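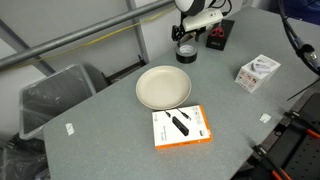

Speaker notes, bench safety and good practice for shared arm cells
Version for the Wornville session, 48 minutes plus questions

Slide 1. Title
Wait for people to sit down. Say who I am and where I work (Julville site, integration group). Mention that the handout has the full rule sheet and they don't need to copy the slides.

Slide 2. Why we wrote rules at all
We had the standards binder. Everybody had signed for it. The binder covers the cell as built: guarding, stops, risk assessment, who may change what. It says very little about an ordinary morning when a person resets a tabletop between runs and puts a hand where the gripper was a minute ago.
So the rule sheet sits under the standards. It replaces nothing in them. If the two ever disagree, the standard wins and somebody fixes the sheet.
Go slow here. At Parau half the room thought we were offering a shortcut.

Slide 3. Before a run
Read these out, they are short.
Walk the table once. Check clamps by hand, every one.
Cables clear of the arm's full reach, and clear of the path to the stop button.
Say "clear" out loud and wait for the answer. A nod does not count.
First motion of the day is at reduced speed. Same after any change to tooling, mount or program.
The person who enables the arm is the person who looks at the table last.

Slide 4. Objects on the table
The object list is part of the setup and gets a revision letter. If you swap one box for another of the same size, that is still a change. Write it down.
Sharp items are the one people argue over. Our rule: scissors and knives are allowed only if the task calls for them by name, and they go back in the drawer when the task is done. Blades point away from where the operator stands. Tape, plates and retail boxes are low hazard by themselves, but check what the gripper force would do to each one before it goes on the list.

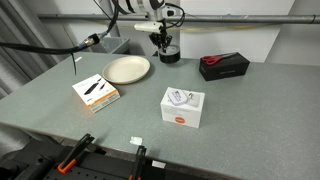
Can an operator move one item by hand without stopping the whole cell?
Only with the arm in a protective stop that the operator has confirmed, and with the enabling device in the operator's own hand. A paused program is still a live arm.

Repeat that last part. Then go on.

Slide 5. Two arms, one table
The Prajapati review asked us to treat a pair of arms as a single machine for stopping purposes. We agree. One stop button halts both. Resetting one arm must not release the other.
Shared space gets marked in the layout drawing. If both arms can reach it, the program has to say which one owns it at any moment.
Skip the timing chart if we are past the half hour.

Slide 6. Marks and labels
Position marks on the table are fine. Keep them flat, white, and small. Pull the old ones when the layout changes. We audited 58 setups in April and the most common finding was leftover marks from an earlier layout. Operators were placing items to the wrong ones and then teaching the arm around the mistake.
Second most common was a clamp handle inside the reach envelope. Turn the handle outward or pick a different clamp.

Slide 7. Who can stop a run
Anybody. Visitors too. No explanation needed at the time, and no form for the person who pressed the button. The operator logs the stop and the reason if there is one.
Restart is different. Restart needs the named operator and a fresh walk of the table, starting from slide 3. 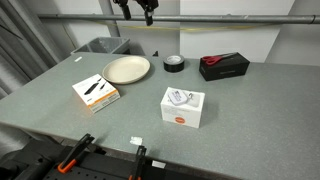 Ehab Sqalli wrote back on the draft that a fresh walk after every stop is too much for short tasks, and that people will start skipping it by the second week. He would rather see a short check for stops where nobody entered the space and the full walk for everything else.

Our position for now: full walk every time. We will look at his version once there are enough logged stops to compare. Say plainly that this is still open, and ask the room how they handle it.

Slide 8. Records
Keep the log at the bench. Date, operator, object list revision, tooling, stops. One line per run is enough. If a line takes more than a minute to fill in, the form is wrong, send it back to us.
Near misses go in the same log. We tried a separate book and it stayed blank.

Slide 9. What to do on Monday
Change the title of this slide, it should read "First steps".
Print the sheet. Pull old marks. Check that one button stops everything. Name an operator for each shift.

Questions. Contact address is on the back of the handout. Spare copies in the blue folder.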